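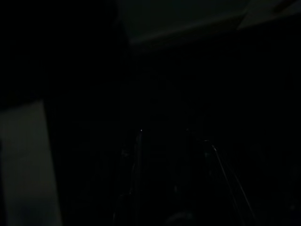

Category: Student Work / Environmental Science

Search this site Search

Indoor light levels and reading comfort in a shared study room

Munther Saab
Project report, submitted 03/06/2021

1. Aim

The project measured horizontal illuminance in the ground floor study room at Bevan Hall and compared the results with what users of the room reported about comfort when reading. The room was refitted in January with new ceiling fittings supplied by Dondness. No readings had been taken after the refit.

2. Method

Readings were taken with a Vodivby handheld light meter, zeroed with the cap on before each session. The sensor was laid flat at desk height and left for 5 seconds before the value was written down. Each point was read three times and the mean was used. Points followed a square grid, leaving out a strip along each wall where bookcases prevented access.

Two conditions were recorded: blinds closed with ceiling lights on, and blinds open with ceiling lights off. The second was only measured under overcast sky, as direct sun sent the meter beyond its selected range. My shadow was a problem in the first session. Those readings were discarded and the session was repeated with the meter held at arm's length from the body.

The questionnaire had 5 items on a five-point scale, covering print, handwriting, laptop screens, phone screens and glare from the desk surface.

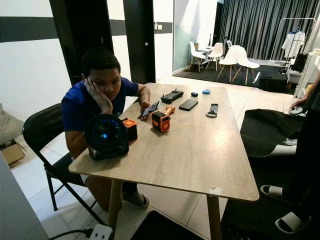
Task type has a strong effect on what counts as enough light. Printed text depends wholly on light falling on the page, while a screen supplies its own and is made harder to read by bright surroundings. Posture also differs. A boy looking down at a smartphone held near the edge of a table, cheek resting on his hand, has the pale tabletop directly behind the screen in his field of view, and the brightness of that surface then matters as much as the reading on the meter. For this reason desk reflectance was estimated at each point by turning the sensor over and dividing the second value by the first.

3. Results

With ceiling lights only, the mean was 314 lux. With daylight only, the highest value was 1558 lux, at the point nearest the window. Values fell quickly with distance from the glass, and the inner row was too dim for comfortable reading of print.

Respondents rated print and handwriting highest in the window row. Phone screens were rated lowest in the same row. Glare scores followed desk reflectance more closely than they followed illuminance.
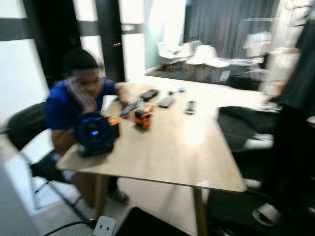 Fig. 3. Phone use at a light wooden table, with a bright reflection on the tabletop.

4. Sources of error

The meter was not calibrated against a reference instrument. The reflectance method of Bultesetti, used here in simplified form, assumes a matt surface, and the desks have a slight sheen. Sky conditions changed during the daylight session, so the window row and the inner row are not strictly comparable.

5. Recommendations

Desks should be turned so that users sit side-on to the window. The inner row needs task lamps if it is to be used with the ceiling lights off. Any repeat of the work should log outdoor illuminance at the same time as the indoor readings.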